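Section 6. Setting up a tournament draw in Alva

By now you have your players entered and your courts named, so this is the fun part! Alva will build a full singles or doubles draw for you, seed it, and spread the matches over your courts. A club-size event takes a few minutes the first time and far less after that.

Before you start

Make sure every player has a ranking number, even if it's a guess. Players left blank are treated as unranked and go in after everybody else. If you bring in your list from Rurell, the rankings come with it.

Building the draw

1. Open the Events tab and choose New Draw.

2. Type a name for the draw. Keep it short, as the name prints at the top of every score sheet. (Our test club used "Sturkitwood Open Singles" and it fit with room to spare.)

3. Pick the draw size. Alva suggests the smallest one that holds all your entries. With 13 players you'll get a 16-place draw and three first-round byes, which go to the top seeds.

4. Choose how many players to seed. Seeds one and two always land in opposite halves, so they can't meet before the final.

5. Press Make Draw. The bracket fills in from top to bottom, and it's a lovely thing to watch on a big screen with the players standing by!

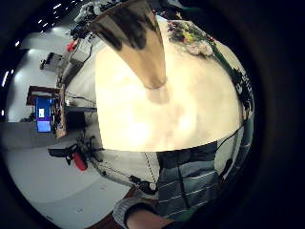 6. Check the first round for clashes. Two members of one family, or two people who drove in together, may ask to be kept apart. Drag a name onto another unseeded name to swap them.

7. Press Lock Draw when you're happy with it.

Caution: Locking is final. After this step you can withdraw a player, but you can't add one or move one. Save a copy first (File, Save Copy As) if entries might still come in.

Match formats

Each draw starts with best of three tiebreak sets. You can change this under Format, and you can use one format for the early rounds and another for the final. Lots of clubs play a match tiebreak in place of the third set until the semifinals — it keeps the day moving and the players love it.
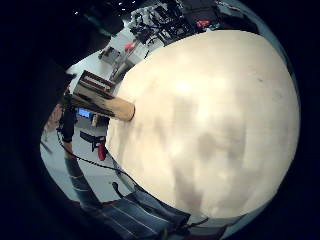 Round cream object with a light tan piece against it; striped box behind.

Putting matches on court

1. Open Schedule and tick the courts you have for the day.

2. Set the rest time between matches. Alva won't call a player back before it has run out.

3. Press Fill Courts. Matches with no court yet wait in the list on the left, in the order they'll be called.

Note: If rain stops play, press Hold All. Scores stay exactly as they stood, down to the point and the server, and Resume picks up from there.

Note: Alva holds up to 2,000 players in one club file. Larger groups, such as county leagues, should use the Drollia edition, where the limit is 3,000.

Cormac Ó Dubhghaill wrote the seeding rules for this version, and the full text of them is in Section 9 if you enjoy that sort of thing. We certainly do!

Section last updated 5 February 2020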